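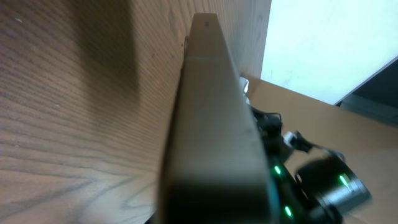 *Figure 4-1. Wood surface, brown, with curved grain.*

## 4. Setting up a match in Lerno Scorer

This section covers creating a one-day match, entering the two squads, linking a second scorer, and checking everything before the first ball. It assumes Lerno Scorer is already installed and you have signed in with your club account. If you have not, go back to section 2.

The screens named here are from the desktop version. On a tablet the same screens are under the menu in the top left corner, and **Match Rules** is called **Rules**.

### 4.1 Create the match

1. Open **Matches** and select **New match**.
2. Type the names of the two teams. Clubs you have played before come up as you type. Pick the saved name when it appears. A club entered twice under two spellings ends up with two sets of season averages, and they can only be merged by a club administrator.
3. Choose the ground. If it is not on the list, select **Add ground** and enter the name and the two end names. Brevirham uses Pavilion End and Wolley Road End.
4. Select a format. For a 50-over match, choose **Limited overs** and enter the number of overs per side. The ball counter on the next screen should show 300.
5. Set the maximum overs per bowler. The default is one fifth of the innings.
6. Select **Save draft**.

The match now appears in the list with a gray label. Drafts are not visible to anyone outside your club.

> **Note:** The ball counter covers legal deliveries only. Wides and no-balls are added to the over as they happen and do not reduce the count.

### 4.2 Match rules

Check each of these with the umpires if your league leaves them open.

| Setting | Default | Where to change it |
|---|---|---|
| Runs for a wide | 1 | Match Rules > Extras |
| Runs for a no-ball | 1 | Match Rules > Extras |
| Free hit after a no-ball | On | Match Rules > Extras |
| Last batter may bat alone | Off | Match Rules > Batting |
| Substitute fielders named | On | Match Rules > Fielding |
| Fielding restrictions | Off | Match Rules > Fielding |

Rules can be changed at any time while the match is a draft. Once the first ball is entered, the Extras settings lock. To unlock them you have to delete every ball in the innings, so look at them twice.

If your league uses the same rules all season, select **Save as template** and give it a name. The template will be offered the next time you create a match.

### 4.3 Enter the squads

1. Open the draft and select **Squads**.
2. Add players for the home side. You can enter up to 12 names, eleven plus a substitute.
3. Mark the captain and the wicketkeeper. The keeper can be changed during play.
4. Tick **Substitute** beside the player who is not in the eleven.
5. Repeat for the visiting side.
6. Enter the toss result when you have it. You can leave it blank and still save.

Enter names as they are written on the team sheet. Accented and non-English letters are supported, so Tarık Saraç and Canan Uçar can be entered in full. If a printed scorecard shows a box in place of a letter, change the print font to **Aksoy Sans** under **Settings > Printing**.

Batting order does not need to be set in advance. Lerno Scorer asks for the next batter each time a wicket falls.

> **Caution:** Do not delete a player who has already batted, bowled, or taken a catch in the match. Use **Replace name** to correct a spelling. Deleting the player turns their entries into "Unknown" and the change cannot be undone after the match is published.

### 4.4 Link a second scorer

Two scorers can work on the same match over a local network. One device is the main book and the other is the check book. The check book keeps its own record and compares it with the main book at the end of every over.

1. Put both devices on the same network.
2. On the main device, open **Link** and select **Host this match**. A short code appears.
3. On the second device, open **Link**, select **Join**, and enter the code.
4. Wait for both screens to show **Linked**.
5. Enter a test ball on each device, then select **Clear test** on the main device.

Lerno Scorer uses port 751 for the link. If the second device stays on **Searching**, check that the port is open on the router, then try again with a new code. Codes expire after one use.

When the two books disagree, an orange bar appears at the top of both screens with the over number. Play does not have to stop. Select the bar to see the two versions of the over side by side and choose the correct one — the other is kept in the log. 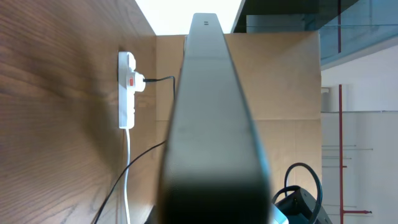 *Figure 4-2. White power strip with red rocker switch, one plug inserted.*

### 4.5 Checks before the start of play

Work through this list with the other scorer.

1. The format and overs per side match what the umpires have been told.
2. Both squads have eleven players and no more than one substitute.
3. The toss is entered and the correct side is shown as batting.
4. The two opening batters are selected, with the striker first.
5. The opening bowler is selected, and the end name is right.
6. Both devices show **Linked**, if you are using two.
7. The clock on the main device is correct.
8. A paper scorebook is open with the same details filled in.

Then select **Start match**. The label changes from gray to green and the scoring pad opens.

### 4.6 Log and storage

Each match keeps a log of every entry, correction, and undo. The log holds 3000 entries. A normal one-day match stays well under this. When it is full, the oldest undo entries are removed first. Ball entries are never removed.

To save a copy, open **Match > Log > Export**. The file is plain text, with one entry per line.

### 4.7 Common problems

**The opening bowler cannot be selected.** The player is marked as a substitute. Clear the tick under **Squads**.

**The ball counter shows the wrong number.** The overs per side were changed after the template was applied. Open **Match Rules**, re-enter the overs, and save.

**The target is missing in the second innings.** The first innings has not been closed. Select **Close innings** and confirm the total with the other scorer.

**The match cannot be found by the second device after a restart.** Host the match again and use the new code. Balls already entered on the check book are kept.

For reduced-overs matches and rain delays, see section 5.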